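Rildale's robot arm code gets its first proper update

12/05/2022

I've been banging on about this for ages, so forgive me if I sound pleased! The Rildale working group has finally put out the second edition of its code of practice for testing robot arms in simulation, and it's a good deal easier to read than the first. The draft went out for comment last October and drew 2,691 replies (two of them mine, both grumpy).

The big change is about how you report a result. Until now you could run your arm through a simulated tidy-up, quote your best score and leave it there. Under the new edition you have to publish the starting layout, the full list of objects and every failed run, and you need at least 1,000 runs before you can put a percentage on anything. Hidari and Besico have both said they'll follow it from the autumn, and Kumarasinghe is already part of the way there.
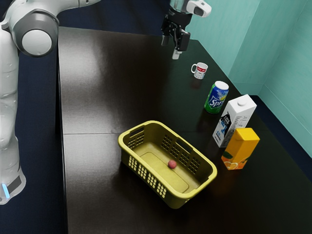
My favourite section is the one on object lists, dull as that sounds. The old code let you write "household items" and move on, so you could never tell whether a gripper had been tried on anything awkward. Now each thing gets its own line with its shape and where it starts, so a mug with its handle on the left goes down as exactly that, and a red ball that begins the run inside a yellow basket can't be lumped in with the cartons standing out on the table. It's fiddly, yes, but I've lost whole afternoons trying to repeat other people's tests with half of this missing.

There's also a short bit on surfaces and lighting, which I'd have liked to be longer. Shiny tabletops have to be declared, and so does any change to the lights between runs.

The code is still voluntary, and small teams get two years to bring their older results into line. You can download it free from the group's website, and comments on the annexes are open now. I've already started on mine.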